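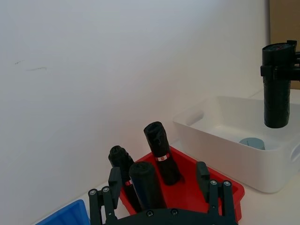
Couldn't we just pick the gripper with the highest rated force and be done with it? The question came up near the end of the last session and got a few nods, so these notes start with it. Rated force is one line on the data sheet. It says how hard the fingers can squeeze under the maker's own test conditions, usually on a block of metal. A trash bag roll is a much meaner test object. It's soft on the outside, stiffer toward the core, and the plastic film slides over itself. You can squeeze it very hard and pull away with a handful of wrinkled film while the rest of the roll stays where it was. I love these things as test objects and I hope you will too by the end of the week.

Hostmont Robotics Lab, Unit 4: Comparing Grippers on Soft Cylinders
Handout to go with the bench session

What we are comparing

The task is the same for everybody. Rolls of black trash bags stand in the red tray, and they have to end up in the large white bin, one at a time, without being crushed and without knocking over the ones still waiting. We run it with two arms so that either one can pick, and so that one can reach in from the side when the other is badly placed. The base procedure uses teleoperation. Replay and closed-loop control come in Unit 5.

Two finger sets are on the list for this unit. The Vanus set is the longer one, with a flat pad. The Nudia set is shorter, with a slightly hollowed pad that is meant for round things. Both go on the same linkage body with the same bolts, which makes this a very nice comparison: change the fingers, leave everything else alone, and whatever moves in your results should come from the fingers (or from you - see the part on operators).

Parallel bars and what they do to you

A linkage gripper with parallel bars keeps its pads facing each other as they close. Good. What people forget is that the pads also travel along an arc. As the fingers close, the pad tips move forward, away from the palm. With wide-open fingers and a thin object, the difference between where you lined up and where you make contact can be large enough to miss the good part of the roll entirely.

Do this before you pick anything. Open the fingers fully, hold a ruler beside the pads, and close them slowly. Write down how far the tips move forward. On our bench the Vanus tips moved 10 mm over the full stroke and the Nudia tips moved 8 mm. Yours may differ if the bolts have been shimmed. Put the value at the top of your log sheet, where you will keep seeing it.

Then practice the approach with the correction in your hands. It feels strange for the first few tries and then it suddenly clicks, and you stop thinking about it!

Where to hold a roll

There are three sensible places.

The top end. Easy to reach in a crowded tray. The film there is crumpled and folded, and the pads sink in before they find anything firm. Expect the roll to swing.

The upper third. Our default. The film is wound tighter, the pads meet some resistance, and the hanging part is long enough to place gently in the bin. The drawback is the neighbors: one of the fingers has to go down between two rolls.

The middle. Strongest hold, worst access. In a full tray you will almost certainly push something over on the way in. Save it for the last roll.

Look out for the label band. Some rolls have a paper label wrapped around them partway down. A pad that lands half on paper and half on film grips unevenly, and the roll turns as you lift. If a label is in the way, go higher or come at the roll from a different side. Note it in the log either way, since label contact explains a lot of odd results later on.

Cameras

We record from the wrists and from the operator's chest. Students always want to know which view is better, and the answer depends on the stage of the pick.

The wrist view is wonderful for lining up the pads. You see the gap, you see the roll in the gap, and you can judge whether the fingers are even on both sides. It's poor for depth along the approach direction, and the gripper's own base hides whatever sits lowest and nearest. A roll at the front of the tray may have its whole lower part out of sight.

The chest view is the one for the overall layout. It tells you whether the second arm is about to arrive in the same place as the first, and how far a roll is leaning. For fine alignment it is nearly useless, as the fingers and the rolls are both black and run together.

That last point deserves more attention than it usually gets. Black fingers, black pads, black rolls. If you plan to use any kind of edge detection in Unit 5, take some recordings now, under the lights you will really use, and look at them. The plastic has a dull sheen that moves as the roll turns. A detector can follow that highlight instead of the edge, and you'll get a beautiful smooth track of something that isn't there. One group last November lost most of an afternoon to it, and came back with one of the best write-ups we have had.

Running a trial

Set the rolls upright in the tray. They will lean a little. Leave the lean as it is, provided nothing is resting on the rim.

Bring the picking arm in with the fingers fully open. Stop above the rolls and check both camera views before going down.

Lower until the pads are level with your chosen grip height, minus the forward travel you measured.
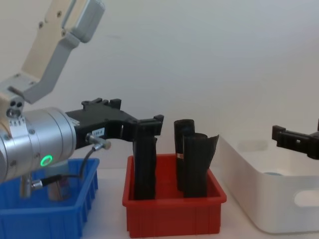 Close slowly until the film stops moving under the pad. This is the moment that separates a good hold from a lucky one. The outer layer creeps first, then settles, and then the core starts to push back. If you lift while the film is still creeping, you are lifting the film. Wait for it to settle. It takes a second or two and it will save you more failed trials than any setting on the controller.

Lift straight up until the bottom of the roll clears the tray wall, then travel. Keep the second arm parked on the far side of the white bin until the roll is above the opening. Lower it, open, and back out along the same line you came in on.

Score the trial right away. Use these words and no others, so that the sheets can be compared:

Clean: the roll arrives upright or lying down, film intact, neighbors still standing.
Swing: the roll arrives but turned more than a quarter of the way around in the pads.
Peel: the film came away and the roll stayed behind or dropped.
Knock: a neighbor fell. Score it as a knock even if the pick itself was perfect.
Miss: the pads closed on nothing, or on the very tip.

A full set is 100 trials per finger set, split evenly among the people in your group. It sounds like a lot. It goes faster than you think, and the second half is much more interesting than the first, when you start to recognize a peel before it happens.

What our own runs gave

To have something to compare against, we ran a full set with each pair of fingers at the upper-third grip, on the Ogilvie controller with its default closing speed. The Vanus fingers gave 57 clean trials. The Nudia fingers did better on swings, just as the hollow pad would suggest, and worse on knocks. Their extra width at the base caught the neighbors on the way down. I was delighted by that result, I have to say. The pad did exactly what it was designed for and the finger behind it took most of the benefit away again.

We are leaving out the Nudia total on purpose. Please get your own before you ask for ours.

A word on closing speed. The default on the Ogilvie is quick, and most of our peels happened at default. Halving the speed helped both finger sets in a short follow-up, though we didn't run enough trials to say by how much. A group that wants a project could do worse than taking this up properly: one finger set, one grip height, several speeds. The force setting should stay fixed while you do it.

Operators

You will get better over the session. That's lovely, and it is also a problem for the comparison. If everyone runs Vanus in the morning and Nudia after lunch, the Nudia fingers get the benefit of a practiced operator. Swap fingers halfway through each person's block, and let half the group begin with one set and half with the other. Changing fingers is a matter of a few bolts per side. Check them by hand after each change, and again whenever the swing count jumps for no clear reason. A loose pad looks a lot like a bad grip.

Write the operator's initials on every row. We won't use them for grading. We use them to see whether two people with the same fingers get different results, and they often do. Some people come in slightly tilted every time, always to the same side, and it shows up as swings in one direction.

Care of the rolls

Rolls wear out. After a few dozen picks the outer layer is creased and stretched, and it grips differently from a fresh one. Rotate the rolls through the tray positions so that the wear is shared, and retire any roll whose end has started to unwind by more than a hand's width. A smaller loose flap is fine and worth keeping in the set, as it makes for an excellent hard case. Note it in the log as "flap" along with the tray position.

Put retired rolls in the box under the bench. We use them up as ordinary trash bags, so please don't tape them.

Hand in

One log sheet per finger set, the tip travel measurement, and a page on what you saw. Short recordings of two clean picks and two failures of different kinds, from both the wrist and the chest cameras. For the failures, include the few seconds before the pads close. Most of what went wrong can be seen there, and we'll go through a selection together at the start of Unit 5.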